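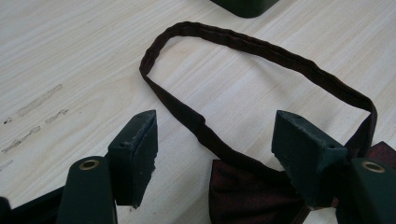 Fig. 4-1. Bow tie with neck strap, dark burgundy.

4. Steaming Small Accessories
By Defne Ersoy | Updated February
2 comments | 10 shares

Section 4 covers bow ties, sashes, cummerbunds and other narrow items on the Ovon steam cabinet. For jackets and trousers, see Section 3. Complete the first-time fill and rinse in Section 2 before using any accessory program.

4.1 Before you start

1. Place the cabinet on a level surface. Leave 10 inches clear behind the rear vent.
2. Fill the tank with distilled water to the lower mark. Accessory programs do not need a full tank.
3. Check the fiber label on each item. Silk, velvet and acetate use the Low program only.
4. Close all hooks and clips. Open hooks snag the mesh tray.
5. Brush off lint and loose thread. Steam sets lint into satin weaves.

CAUTION: Do not steam items with glued trim. Adhesive softens at program temperature and can mark the tray.

Note: Pre-tied bows keep their shape on the tray. Self-tie bows must be untied and laid flat.
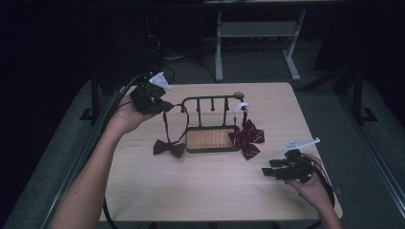

Praneo Technical Publications — Garment Care Group

4.2 Loading the tray

1. Slide the tray out until it stops. Do not lift it past the stop.
2. Lay each item face up, with straps and bands extended. Fabric should not overlap.
3. Load similar colors together. Dark dyes can transfer onto white piqué in the first cycle.
4. Push the tray in until the latch clicks. The door light goes out.

The tray sensor reads weight, and a single light item may not register. If the display shows NO LOAD, add the blank plate supplied with the Pemon tray kit and close the door again.

4.3 Running a cycle

1. Turn the dial to Accessory, then press Low or Standard. Standard heats the chamber to 160 °F.
2. Press Start. Warm-up takes four minutes and is not included in the displayed time.
3. Wait for the second tone. The first tone marks the end of steam — the fan is still running.

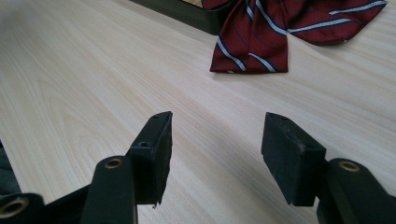 4. Open the door and let the tray stand for two minutes before touching the fabric.
5. Remove items by the band or strap. Lifting a warm bow by its wings leaves a crease at the knot.

WARNING: Hot vapor leaves the upper edge of the door when it opens. Stand to the hinge side.

4.4 After the cycle

1. Hang or lay items flat until they reach room temperature. Do not bag them warm.
2. Wipe the tray with a damp cloth. Soap residue causes spotting on the next load.
3. Empty the tank if the cabinet will be idle overnight.

If creases remain, repeat the Low program once. Further cycles flatten the interlining. Replacement mesh is stocked by Avcı under the tray kit number on the rear plate.

Technical review: Melahat Demirtaş

Contact | Copyright Praneo. All rights reserved. | Back to top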